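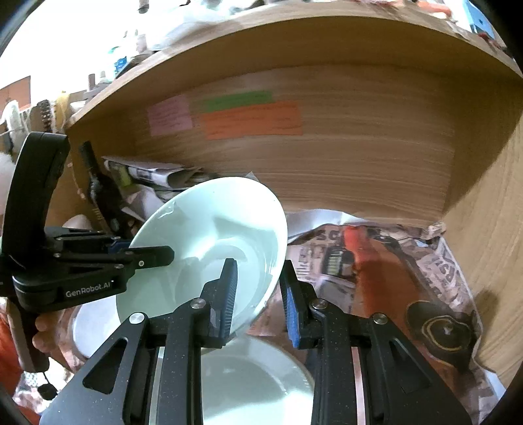

Bowl handling with two hand-held grippers, Prelaron practice

Prelaron

Prelaron is a home-built, two-armed dish robot, put together at the Alhassan shared workshop and (on weekends) on my own kitchen counter. It is meant to lift bowls and plates off a counter, turn them up on edge and slot them into a rack. I'm one of the four people building it, so take this entry as an insider's version, and please fix it if you were there and remember it differently! The name came off a box of drawer runners that Elikem Antwi had under his bench and it stuck before we could think of a better one.

Origins

The project grew out of an older one called Loltora, a single arm that could push a cup along a table and not a whole lot else. Gráinne Ó Riain built most of Loltora out of printer parts and a lazy Susan bearing, and I did the wiring, badly. We loved it, but one arm is a miserable way to deal with a wide bowl. You can pinch the rim, sure, and then the whole thing swings around like a pendulum and you lose the angle you wanted. So in December we took Loltora apart, kept the base plate and the power supply, and started over with two arms.

Gifty Issahaku joined around then and took over the arms. She'd rebuilt a couple of sewing machines and has very strong feelings about backlash (she's right, I've stopped arguing). Oluwatosin Igwe wrote nearly all of the motion code.

Arms and frame

Both arms hang from a crossbar above the counter, so the elbows stay out of the way of the dishes. The frame is aluminum extrusion, and the upper arm links are plywood with the holes bushed in brass. Total reach is a bit short. We knew that when we cut the links, but the sheet we had was the sheet we had, and it reaches the second slot from the back, so I call it good enough for now.

The base plate from Loltora still has its old holes in it. Three of them line up with nothing.

Fingers

If you only read one section, make it this one, it's where most of our evenings went! A glossy bowl is about the worst thing you can hand a gripper. The rim flares, the surface is slick, and the wall gets thicker toward the foot, so a finger that sits flat near the top ends up riding on one corner farther down.

The hand-held grippers we practice with have parallel jaws and ridged blue pads, and working with them taught me more about holding dishes than a month of drawing did. I copied the general idea for Prelaron's own fingers: narrow tip, ridged soft lining, triangular cut-outs in the body to save weight. My first set was printed too thin and flexed sideways. The second set was fine in the body, but I'd glued the lining on with contact cement and it peeled off in strips. The current set has the lining clamped under a small plate with two screws, and you can swap one in a few minutes if you haven't lost the hex key.

Teaching

Instead of programming every move, we do the job ourselves with a gripper in each hand and use the recordings as a starting point for the arms. Two people can't share it very well (we tried, we bumped heads), so we take turns. The set stood at 317 recordings the last time I updated this entry, and 11 of those are me forgetting which way the rack faces.

The move we practice most is the tilt. One gripper takes the lower part of the bowl, the other touches the rim from the side, and up it goes onto its edge. Newspaper goes down first to protect the surface. Plates are easier once you've got the bowls, except for the really flat ones, where there's hardly anything for the lower finger to get under.

Control

Each arm has its own driver board, and a small computer on the crossbar tells them both what to do. Oluwatosin first had the arms run completely separately on a shared clock, and they'd drift until one was pulling while the other was still closing. Now the left arm leads and the right arm waits on it at set points. It looks a little hesitant, like someone letting you go first through a door, but the bowl stays put between them.

There's a stop button on a long cable. Use it. It goes on the counter edge, on the side away from the rack.

Known problems

Nesting bowls are still out. If two are stacked, the fingers pick up both or wedge between them, and we haven't settled on a fix. Gifty wants a thinner tip, Gráinne wants a suction cup, and I'd like to just unstack them by hand.

The right wrist also has a click in it near the end of its travel. We've had it apart twice and I still think it's the set screw.

See also

Loltora (single-arm build)
Alhassan workshop, bench rules
Ridged finger linings, cutting and clamping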